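Notebook, November, vetting records project

Started 8:40 a.m., coffee in hand, heating not on yet.

Picking up where I left off with the stewards' licensing data. For anyone opening this cold: we're going through the register of people who applied for event steward and door staff licenses in Anindale, and trying to work out how the old background checks were recorded, what got missed, and whether the new form Bhuiyan wants us to test would have caught it. Lutfa has the policy side. I have the spreadsheets, lucky me.

The register came over as 2,124 rows. I was so pleased to see a clean number that I stupidly wrote it on the whiteboard before checking for duplicates. There are duplicates! People who let a license lapse and reapplied show up as brand new applicants, with a new reference, and nothing ties the two together except name and date of birth. Sometimes the name is spelled differently too. So the whiteboard number is rows, and I've now written ROWS next to it in red so I stop quoting it as people.

First job was matching. I went with last name plus date of birth plus first initial, then looked at every near miss by eye. It is slow and my neck hurts, but I tried the fuzzy match Ryota set up in Flondum and it happily merged two brothers (same initial, twins, same address). One of them has a conviction for affray and the other has nothing at all. That is exactly the mistake we can't make. If we put somebody's brother's record on them in a published table, even with the names stripped out, we deserve whatever letter we get.

So, rule for this notebook and for everybody touching the data: no automatic merges where the address is the same and the date of birth is the same. Those go on the manual list. I've made a tab called TWINS, which isn't all twins, but I like the name.

10:15 a.m.

Talked to Lutfa about what counts as an offense for our purposes. I'd been lumping everything with a court outcome together and she pulled me up on it, rightly. The register uses one free text box called "disclosures," and people have typed all sorts in there. Convictions, cautions, a parking ticket, one man's divorce. Somebody wrote four paragraphs on a dispute over a fence. Somebody else just wrote "yes."

We've settled on these buckets for now:

Conviction, with a court named or a date given.
Caution or formal warning.
Pending at the time of applying.
Something disclosed but not an offense (the fence man lives in this one).
Unclear, needs the paper file.

I wanted a sixth for "spent" convictions and Lutfa said no, keep that as a separate column, so a row can be a conviction AND spent. She's right, it'll sort much better. Whether something is spent depends on the sentence and the time passed, and half the rows don't give the sentence, so that column is going to be mostly question marks for a while. Fine.

I did the first 400 rows under the new buckets before lunch. It went faster than I thought once I stopped reading the long ones out loud. My sense so far, and this is only a sense, is that the serious stuff was usually disclosed quite openly. Violence, weapons, that kind of thing, people wrote it down, dates and all. What gets left out is smaller and older: shoplifting, drunk and disorderly, a bit of handling stolen goods. I can see why. If you did something dumb at nineteen and you're now forty-five and want to stand at a gate in a yellow jacket, you might really believe it doesn't count.

Note to self, don't let that paragraph turn into a finding. It's a hunch from the front end of the file, and the front end is the oldest applications, when the form was different.

12:50 p.m.

Back from lunch. Ryota had found the old versions of the form, three of them, and wow does it explain a lot. Version one asks "Have you ever been in trouble with the police?" Version two asks about "relevant convictions" and doesn't say relevant to what. Version three finally asks for all unspent convictions and cautions and has a box for each. So the same person with the same history could answer all three forms truthfully and leave three different records behind.

That means I need a form version column, and I need it before I go any further. I could kick myself. The version isn't stored in the register, but the reference numbers change pattern when the form changes, so I can fill it in from those. Ryota thinks the changeover was messy and some offices kept using up the old paper stock (of course they did). We'll spot check against the scans. I'm pulling 100 at random, stratified by office, and reading the form footer on each one.

Later: done with the first batch of those scans. The pattern holds in most offices. One office is a disaster. They seem to have stapled version three's declaration page onto the back of version one's questions, so people signed to say they'd told us about everything on a list they were never shown. I've flagged the whole office and I'm not going to use it in any comparison until Lutfa has seen it. She'll want to write to them. I'd let her, she writes a much scarier letter than I do.

2:30 p.m.

Ran the decision column against the buckets, just to see the shape. The thing I want to look at properly is refusals. A refusal has a reason code, there are a lot of codes, and nearly all refusals use the same one, which means "other." Great, thanks!

So I read the notes on a handful. A few are careful: who looked at it, what the offense was, how long ago, whether the applicant was invited to comment. Others say "NO" and a set of initials. One says "see email" and there is no email. I don't doubt there was an email. I'd just love to read it.

The approvals are the same story the other way around. Where someone had a battery conviction and still got through, I'd expect a line on why, and there could be a perfectly good why: a long time ago, good references, a role with no public contact. In around 15 of the ones I opened, there was no line at all. That's from a pile I picked because they looked odd, so it says nothing about the whole register. I'm writing it down so I remember to build a fair sample and do it again.

Things that would make this easier next time, for the Bhuiyan form:

One box per offense, with the date and the sentence separate.

A question that says plainly what you don't have to tell us. People are frightened of that box and they either overshare or freeze.

A required note on any approval where something has been disclosed, two sentences minimum. 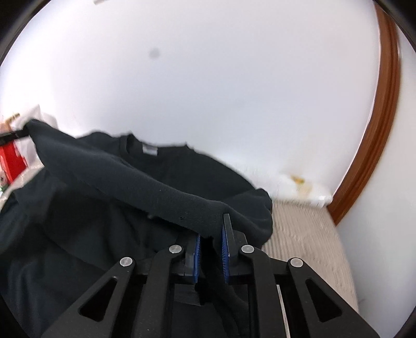

Form trial, Undbridge

We're trying the draft form with a small group at the Undbridge office first, as they've got the friendliest front desk and the worst backlog, which seems like a fair test to me. Applicants fill in the usual one and get theirs processed as normal. Then, if they're willing, they fill in ours with a made-up history from a card. We never collect anyone's real record on the draft. Lutfa was very firm on that and had me take a line out of the instructions that could have been read the wrong way.

The cards are fun to write, I have to admit. I've got a woman with a caution for criminal damage (a garden gnome, a long feud), a man with two spent thefts and a pending assault, and somebody with a spotless record and a very dramatic driving history. The point is to see whether people put each thing in the right place without help. If the gnome lady ends up under convictions, our wording is bad and I rewrite it.

Ryota wants to time them. I said okay, but quietly, no stopwatch on the table. People already feel judged by a form about crime.

Open question that came up while we were talking: what do we do if someone fills in their own history by mistake instead of the card's? My first thought was shred it. Lutfa's view is that we hand it straight back to them, unread as far as possible, and let them destroy it or keep it. Going with hers. I'll add it to the instruction sheet and read it through with the front desk before we begin.

4:45 p.m.

Tidying up. Where things stand:

Matching done by hand through the letter M. TWINS tab has grown, please don't touch it without telling me.

Buckets done for the first 400 rows, but they need a second look now we know about the form versions. Someone other than me should do the second look. Ryota, this is me asking nicely.

Form version column filled from reference patterns. Stapled office excluded, marked in orange.

Refusal and approval notes: nothing to report, need a proper sample. I'll draw it first thing, with the random seed written in here so it can be repeated.

Password on the shared folder changed, ask me or Lutfa in person. Not by email, please, there are real people's worst days in that folder.

Also I still haven't heard from the records office on whether "withdrawn" means the applicant pulled out or was told to pull out. It makes a huge difference to the refusal rate. Calling them again in the morning, and if I get the hold music I'm leaving it on speaker until they answer.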